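Search the list archives Go

Subject: Re: [teleop-users] gripper closing too soon on remote demos
Date: Monday, April 15, 2019
From: Lenuța Pană

> We have recorded 40 demos of the breakfast task by remote control and
> I threw out a good part of them. The person driving closes the gripper
> before the fingers are down far enough. When we guide the arm by hand
> on the same task it doesn't happen. Is this the delay, or is it us?
> Also, do you leave the loose blocks on the table or clear them off?

Some of each, I think. We had the same trouble with the toast task last year and I went back through our notes before answering.

The delay on our link was small and steady, so we ruled it out early. What made the difference was which view the driver was looking at. With only the wrist view, people judge distance by how big the thing looks between the fingers, and that works badly for anything flat.

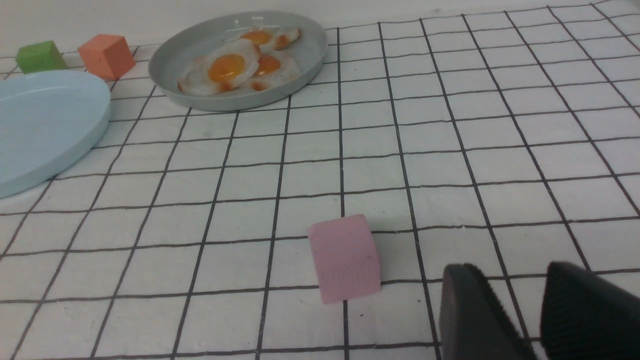
Blocks are the easy case, and I would start every new driver on them. A foam cube has sides, and it throws a bit of shadow that tells you where the surface is. The pink one standing alone on the grid, with open cells between it and the plates, is the kind of first target I mean. Have the driver stop beside it, fingers apart, then come in. The eggs can wait until that is boring.

For the eggs we give the driver the head view on a second screen, larger than the wrist view. The rule is head view until the fingers are over the plate, wrist view for the last part, then head view again for the carry.
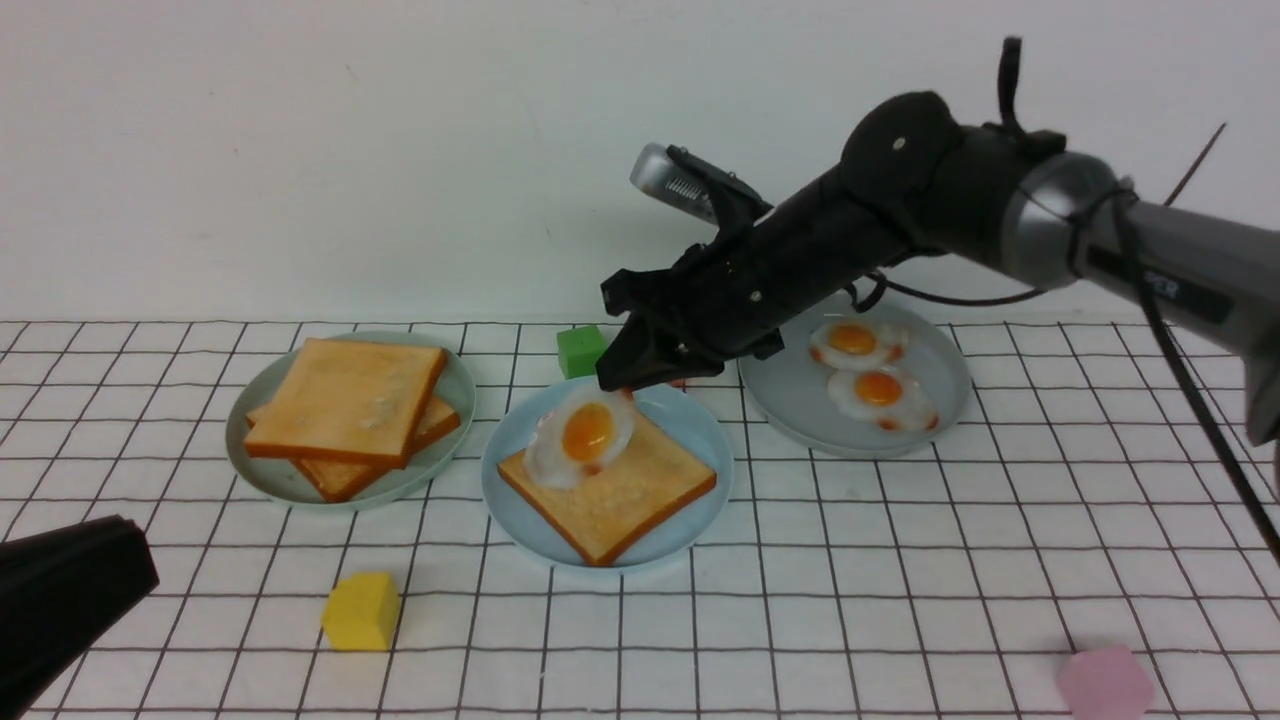
We also slowed the carry down. The remote handle lets you move much faster than you would ever push the arm by hand, and the fast demos gave us a policy that overshot. We set the scale to 2 on the Stisell handle (hand travel to arm travel) and left it there. Hand-guided demos don't need it.

Bread is its own problem. If the top slice is square to the one under it, the driver can't tell from the wrist view whether the fingers will take one slice or both. Turn the lower one so the corners stick out.

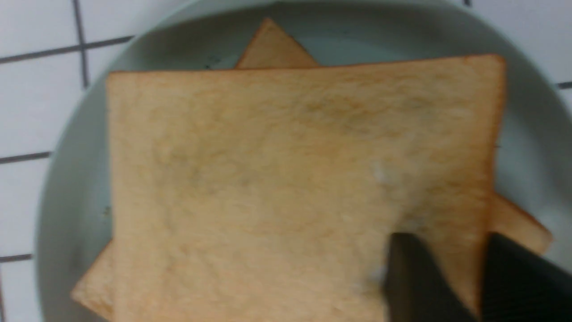 Kakakhel Lab, Teaching by Demonstration Group

I would not mix these with your straight stacks in one set until you have checked each kind alone. We mixed them from the start - my mistake - and spent most of May sorting episodes by eye. Episode 2695 in our log is the one I show people, where the driver hesitates over the bread for so long that the trimming script cut the demo in half.

On the blocks, leave them on the table. Move them between demos, and do the same with the plates. If the table is always laid out one way, the policy learns the layout.
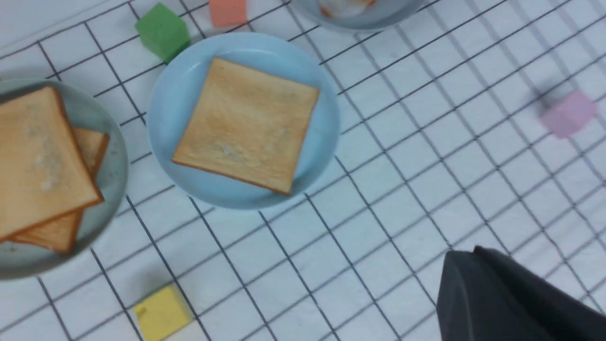 We change the layout every 6 demos, which is often enough and doesn't wear out the person doing it. Write the layout down before the driver takes hold, not after.

If you can send a few of the bad episodes with the gripper command included, I will look at them. The raw command, please - the filtered one hides the early close.

Lenuța

Recent in this list
Re: gripper closing too soon on remote demos
Hand guiding with gravity comp off
Zarville log format, time stamps drift
Pravatau wrist mount, loose screw
Second screen for the driver, what size?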